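Flireter Shared Workshop, Hjaltested
Equipment Catalog
Robotics and Automation

Zarkton Bench Mount for Member-Built Arm Stations

Status: available for reservation
Location: automation room
Access: members with current arm induction
Page revised: 15 January 2019

Summary

The Zarkton bench mount is a raised base for securing a mid-size jointed robot arm to a work table. It is offered to members of the Flireter workshop who are building an automated station as a personal or group project and who need a fixed, repeatable position for the arm during the build. The mount may be used on the workshop's own table or, by written agreement, taken home for the length of a loan period.

The mount does not include an arm, a gripper, or a controller. Members may supply their own arm or reserve the workshop arm separately. The workshop arm is listed under its own entry, and the two reservations must cover the same dates.

What is included

The mount is supplied as a set of three parts: the base block, the arm flange, and the underside clamping plate. Fasteners are kept in the labeled tray that travels with the set. The tray also holds the correct hex keys and a copy of the tightening sequence. Members should check the tray against its lid card at collection and again at return. Missing fasteners are charged at replacement cost.

Shims are not part of the set. They may be drawn from general stores.

Specifications

Type: raised base block with round arm flange
Finish: painted block, white flange
Weight of complete set, packed: 46 pounds
Installation time: some 40 minutes, with two people
Fastening: through the table top to the underside plate
Orientation: upright only
Loan period: 3 weeks, renewable once if no other member is waiting

The mount is not approved for wall, ceiling, or side installation. It is not approved for use on folding tables, on tables with casters, or on any surface that flexes when leaned on by an adult.

Intended use

The mount was added to the catalog to support small handling projects: sorting parts, moving items between trays, loading a simple fixture, presenting a workpiece to a hand tool held in a stand, and similar tasks. It is suited to projects in which the arm works above a table and within easy view of the operator. It is also suitable for members who are learning to program motion and who do not yet have a finished task for the arm.

It is not intended for milling, drilling, or any work in which the arm pushes hard against a fixed object. Members planning such work should speak with workshop staff before making a reservation. A separate floor pedestal may be more appropriate.

Planning a station

Members are required to submit a layout before the mount is released. A hand sketch to scale is accepted. A layout prepared in the Brornard planning software, which is installed on the computers in the design room, is preferred for any project that includes a fixture or a second table. The software allows the arm to be posed and viewed from several sides, and most conflicts between the arm and nearby furniture can be found at this stage.

The layout should show the following:

The table, with the position of the mount marked
The arm in its resting position
The arm at its farthest planned reach, including any gripper or tool
All fixtures and trays on the table
Furniture and shelving within reach of the arm
The place where the operator will stand
The route of power and signal cables
The emergency stop

Layouts are reviewed weekly. Comments are returned by e-mail, and a revised layout may be submitted as many times as necessary. A layout approved for one table does not carry over to another.

Preparing the table

The table top must be clean and free of old adhesive where the block will sit. Check the surface with a straightedge in both directions. If the block rocks when pressed at a corner, the surface must be corrected with shims before any fastener is tightened.

For home installations, confirm that the underside of the table is clear of rails and drawers where the clamping plate will be fitted. Drilling templates are printed at full size and are available from the front desk. Members must not enlarge the holes in the block or the plate to suit an existing hole pattern in a table. Mounts returned with altered holes will be withdrawn and the full replacement cost charged.

Installing the mount

Installation requires two people. The block should be lifted into place by both, with the fasteners inserted by hand and left loose until the clamping plate has been fitted from below. Tighten in the order printed on the tray card, a little at a time, and return to the first fastener at the end.

Fit the flange to the block before bringing the arm to the table. The mark on the rim of the flange must line up with the mark on the block; if it does not, the coordinate settings saved for the workshop arm will be incorrect and must not be used.

The arm is then lowered onto the flange and bolted down. One person supports the arm at all times until the final bolt has been tightened. The arm must remain disconnected from power throughout this step.

Recheck all fasteners after the first hour of operation and at the start of each session after that.

Work area

A clear floor zone must be kept around the table while the arm is powered. In the automation room this zone is already marked. At home, the member is responsible for marking it, and tape is acceptable on hard floors. Chairs, bags, and storage boxes must be kept outside the zone. Children and animals must not be able to enter the room during operation.

Cables that cross the floor must be covered. Cables that cross the table must be fastened or held clear of the area in which the arm moves. Loose items that are not part of the task should be taken off the table before the arm is switched on.

Running at reduced speed

The first run of any new program must be made at reduced speed with the gripper empty. The operator keeps one hand at the emergency stop for the whole run. Where the program brings the tool close to the table, the lowest point of travel should be set well above the surface on the first run and brought down in small steps.

Programs tested only in the planning software are treated as new programs and are subject to the same rule.

Reference layout

Rendered views of the station with the arm on its green base block.

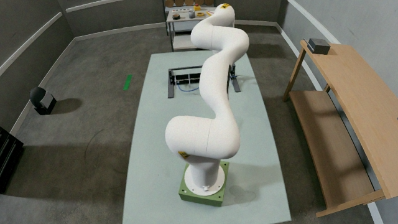
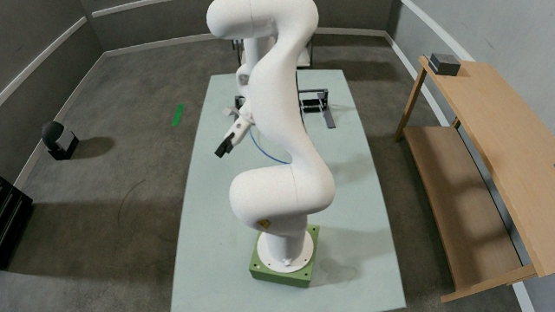

Reach is the item most often returned for correction in member layouts. An arm that appears compact in its resting position may extend well past the table when its upper joints are straightened, and furniture placed behind or beside the table must be planned with this in mind. In the first view the upper link passes beyond the far edge of the table, toward the shelving cart and the tape, cup, and other small items on its upper shelf. A layout that includes this kind of pose must either move the cart or set a software limit that keeps the arm short of it. In the second view the arm is folded back over the table with its gripper lowered above a bare part of the surface, and the gripper's clear approach to the table is the condition reviewers look for on a first run. The cable beside the gripper should be given the same attention as the gripper itself, and members should check that it has enough slack at full reach without hanging into the path of the arm.

Fixtures should be placed toward the end of the table opposite the mount wherever the task allows. Work placed close to the base forces the arm to fold tightly, which limits the angles available at the wrist and makes programs harder to adjust later.

Care and return

Wipe the block and flange with a dry cloth after use. Do not use solvent on painted surfaces. Do not store the flange face down. If the set has been dropped, report it at return even where no damage can be seen, and do not mount an arm on it again before it has been inspected.

The set must be returned dry, with all fasteners in the tray and the printed template folded inside the lid. Returns are accepted during staffed hours only and must be handed over in person.

Reservations and eligibility

Reservations are made through the equipment calendar. Members must hold a current arm induction, which is offered in the automation room and is next scheduled in March. Members who completed induction at another workshop may apply to have it recognized and should bring written proof to the front desk.

A deposit is required for home loans. No deposit is required for use on site. Group projects must name one member who is responsible for the set during the loan, and only that member may collect or return it.

Related entries

Workshop arm
Floor pedestal
Portable emergency stop
Fixture rails and clamps
Brornard planning software, design room computers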